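Open afternoon at Wetico, Monday

Wetico opened its Flostbridge workshop to visitors on Monday afternoon, and I got there at 2, which left enough time to see one full station before the talks. The station was dual-arm furniture handling. Two arms share a table covered in black plastic sheeting, and the part is an ordinary white plastic chair, placed upside down with the legs up.

The chair is a harder part than it sounds. The shell flexes under load, the legs are round tubes, and the rim of the seat is rounded, so a parallel grip has little flat surface to work with. The ribs under the seat add stiffness in the middle and do less for the corners, where the grippers have to go. 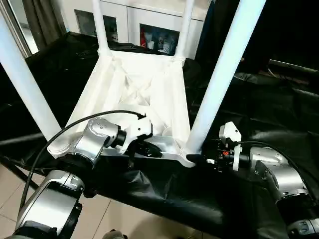 Rhodri Pritchard wanted to know why the task did not start from a fixture, given that a locating jig would remove most of the position error before either arm moved. The reply from the Wetico side was that a jig fixes one chair model, and they want to change models without retooling.

I accept that for a lab. On a line running 800 parts a shift I would still buy the jig.

Cycle time was not on the handout. The handout did list 276 logged runs and 7 chair models, with no breakdown by model. I have asked for one. The Flernus talk on force control started late and I missed the second half.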